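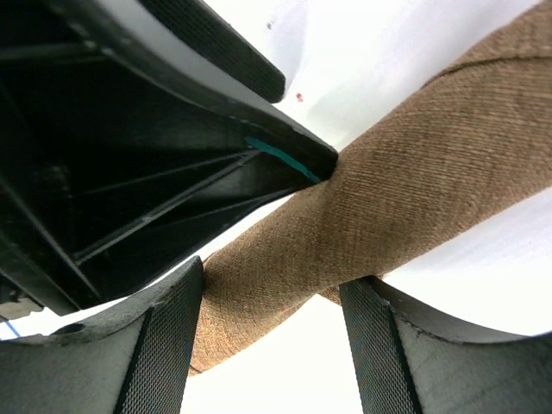

Plain weave is the simplest of the basic textile weaves, the others being twill and satin. Each weft yarn passes over one warp yarn and under the next, and the following row reverses the order. The repeat covers 2 warp yarns and 2 weft yarns, the smallest possible in woven cloth.

Structure

The high number of crossings holds the yarns firmly in place. Plain-woven cloth therefore resists slipping at the seams and frays less than a satin of the same yarn count. It also creases more easily, as the yarns have little room to shift when the cloth is bent. Both faces look alike unless one has been printed, brushed or calendered.

Cloth with equal warp and weft counts is called balanced. A lightweight balanced cotton may have 80 yarns per inch in each direction, while coarse sacking may have fewer than 30. When the warp is much denser than the weft, the weft is largely hidden and a crosswise rib forms, as in poplin and faille.

Behavior on the bias

Woven cloth stretches least along the warp and slightly more along the weft. At 45 degrees to both – the true bias – the yarns pivot at their crossings and the cloth extends without the yarns themselves becoming longer. Garment makers use this property for bindings and draped skirts. Pieces cut on the bias are usually hung before hemming so that the edge can drop. 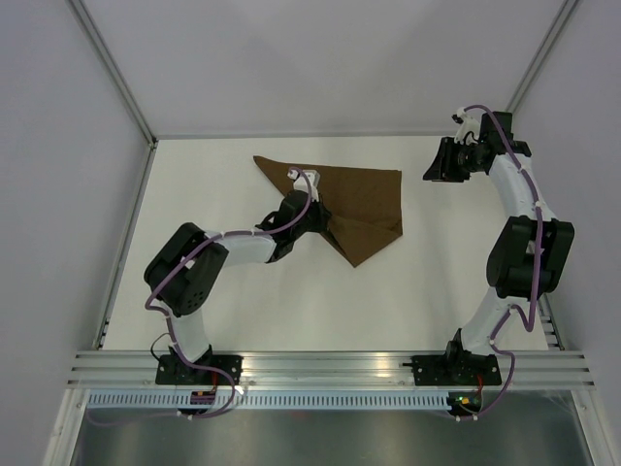 Brown cloth with shallow creases and a diagonal fold.

Sidra Jatoi's handbook Cloth and Grain separates temporary folds, which fall out under the cloth's own weight, from set creases, which need moisture or heat to remove. Cotton and linen take a set crease readily. Wool recovers well, and polyester depends mostly on the heat used in finishing.

Production

Plain weave requires only two shafts, although dense cloths are often woven on four to reduce friction between the warp yarns. The Hindar mill wove plain cotton in widths of about 40 inches until it changed to wider looms under Normunds Sepp, its last manager. Its pattern books list the cloth by weight and finish only.

See also

Basket weave
Poplin
Thread count
Twill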